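Kirmont Homeowner News
24 July 2007

Buying the place you already rent

One of the happiest parts of my job is the phone call that starts, "Our landlord is thinking of selling, and she asked if we want it first." I've had a run of those this summer, mostly from the streets between Brennan Park and the old Trirkbridge depot, and I love them! You already know which window sticks. You know how loud the street is when school lets out and how long the shower takes to warm up. Most buyers get half an hour in a house before they make an offer, and you may have had years.

That said, a sale between a landlord and a tenant has a few wrinkles, and I promised Chantal McKinnon I'd write them up after her closing, so let's go.

Start with the lease. Read the whole thing, including the pages stapled on at the back. Some leases in Kirmont carry a right of first refusal, some carry an option to buy at a set price, and plenty say nothing on the subject at all. A right of first refusal generally gives you the chance to match an offer from someone else. An option is stronger, but it usually has a deadline and a way you have to give notice (in writing, often by certified mail), and missing either one can cost you the deal. Chantal's option had to be used in July or it was gone. She found that line with 9 days to spare.

Then the price. Your landlord may name a number over the fence, and it may be a perfectly fair number, but get your own appraisal anyway. If you've put money into the place, tell the appraiser what was done and when. Sorcha Corrigan, who rented on Lovine Street, had paid for the kitchen floor and the back steps herself, with the owner's okay. Between those and a rent credit written into her lease, $3,357 came off what she had to bring to closing. It was on paper, signed by both sides, and the lender accepted it. A handshake credit is much harder to use, so if you have one of those, ask your landlord to put it in writing now, while everybody is cheerful.

Please get the home inspection too. I know – you live there. But have you been in the crawl space? Have you looked at the flashing around the chimney? Tadhg Ní Chonaill had lived in his duplex for years and was sure he knew every inch of it, and the inspector still came back with three things he had never heard of, one of them a slow leak behind the water heater. The owner fixed the leak and they split the cost of the rest.

Your security deposit doesn't vanish when you buy. It's your money, and it should show up as a credit on the settlement statement. Same with any rent you've paid past the closing date. Ask to see both lines before you sit down to sign. And keep paying rent, on time and in full, right up to the day! Your lender may well ask for a year of canceled checks, and a missed month looks bad at exactly the wrong moment.

Do you each need an agent? You can do without, and many people in this spot do. I'd still have a real estate attorney look over the contract, one for you and a different one for the seller. Eoin Keogh is happy to talk to readers about flat fees for this kind of sale, and he's patient with first-time buyers, bless him.

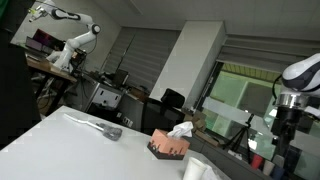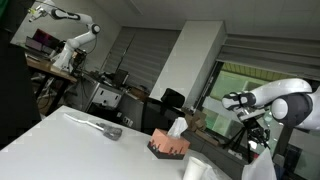
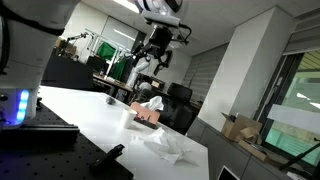 White tabletop in each view, tissue box in all three

One more thing on timing. Tenants often assume this will go faster than a regular purchase, with no moving truck to book and no chain of other sales behind it. Sometimes it does. The loan still takes as long as the loan takes, though, and the title search does too. Þröstur Frandsen's closing slipped by 2 weeks over an old lien that the owner had paid off years ago and never had released. Order the title work early and you'll have room to deal with that sort of thing.

If your lease runs out before closing, ask for a short written extension at the same rent. Month to month is fine for most people. Also call your insurance agent before the big day, as a renter's policy doesn't cover the building and your lender will want proof of a homeowner's policy at the table.

Next issue: property tax appeals, and what to bring with you.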